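1/ I promised to write about my winter walk from Stosbridge to Pisden, and now it is 25th December and the house is quiet, so I will do it today. It will be a few posts. Sorry for small mistakes, English is my third language.

2/ The path is 103 kilometers. Most people do it in summer and need 4 days. I took 5, and I do not regret the extra one. In winter the light is gone so early that you must stop walking in the middle of the afternoon, even when your legs still want to continue.

3/ The first part follows the old canal. It is flat and a little boring, but good for learning if your boots are right. Mine were not right. I bought tape in the pharmacy in Reinholz and after this I had peace with my feet.

4/ After Reinholz the path goes up. The guidebook says "moderate climb." I would like to meet the person who wrote this. My notebook for that day has only two words, "wind" and "soup."

5/ Several of you asked what I carried. Less than last time! One wool sweater, one dry set for sleeping, a small stove, and a rain layer in a loud color, because the hunters are out in that season and I want to be seen.
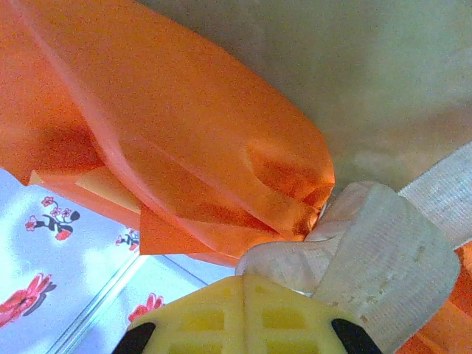 Bright orange, thin, and it folds down small.

6/ Food: I carried oats, hard cheese, dried apples and too much chocolate. The shop in Plemis is closed from November until March, which I learned at the door of the shop in Plemis. Please check this before you go.

7/ Where to sleep: there are three huts with a stove and one without. The one without is the most beautiful, of course. I slept in my hat and both pairs of socks. In the morning there was ice in my cup.

8/ The bus back from Pisden leaves twice a day in winter. The driver takes cash only. I had a card and a very sad face, and a lady in the front seat paid for me. If by some chance you read this: thank you again, and I still owe you for the ticket.

9/ Somebody asked if it is lonely. On the second day, yes, a little. On the third day I noticed I was talking to a cow, and then it was fine.

10/ Next time I want to start from the Pisden side, so the long climb becomes a long descent. My knees have another opinion. If you have done it in this direction, please write me how the last part before Reinholz was, and if the wooden bridge is repaired.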